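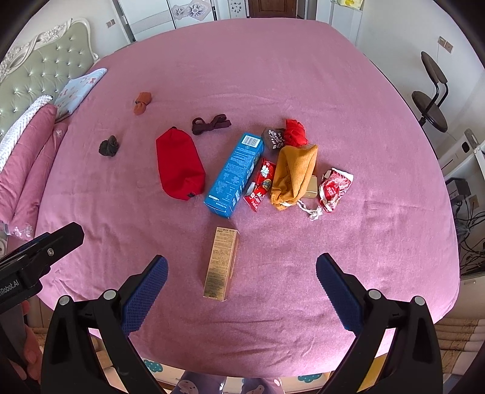

Room reset helpers wanted at Lanarley House, our guest house on the Lenton road. We have 181 guests booked between now and April and we need two more people who enjoy putting a bedroom back in order! You'd be stripping and making beds, gathering up whatever has been left behind and finding the right place for it. A pink sheet can end up with a drawstring bag, a sock, a bath sponge and a few snack wrappers spread over it, and we love people who see that and want to get stuck in. Wrappers go in the bin, anything with a barcode still on the box goes to the desk, and odd socks go in the basket on the landing (you'd be amazed how many get claimed).

Shifts are mornings, four hours, with a proper tea break. No experience needed, as Barış Bozkurt will show you the linen cupboard and how we fold. You should be happy with stairs and able to lift a mattress corner.

Pay is monthly and there's a £50 thank-you after your first full month. Lunch included.

To apply, drop a short note in at the desk or ring extension 494 by October 17, 2026. Tell us which mornings suit you.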